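Kutley opens second guest house for families of patients in Merkgate

MERKGATE, April — Kutley, a non-profit organization that offers low-cost rooms to families of hospital patients, opened its second house on Monday. The new house is on Evangelista Street, a short walk from the city hospital, and has 74 beds. 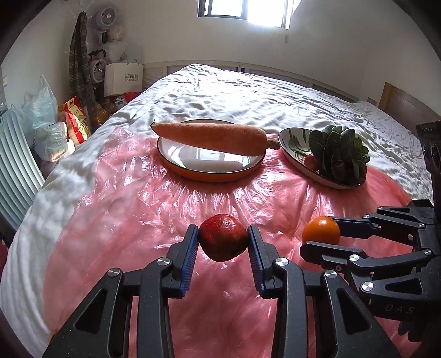
Last year the first house received 511 families, and 249 more were on the waiting list. "Many parents slept in their cars, and we could not accept this any longer," said Nayara Macedo, director of Kutley. "Now they have a door to close and a kitchen where they can cook — for us this is the most important."

The building was renovated by the company Stoltura, which gave nearly 385 hours of work without charge. Each floor has a shared kitchen and a laundry room. Families can stay up to six weeks, and longer if the doctor confirms the need.

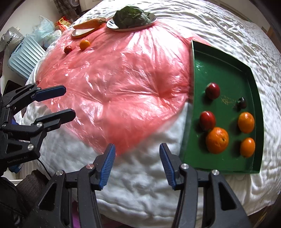

How to ask for a room

Requests are made through the social worker of the hospital or at the reception of the house, every day from 8 a.m. The answer is given on the same day.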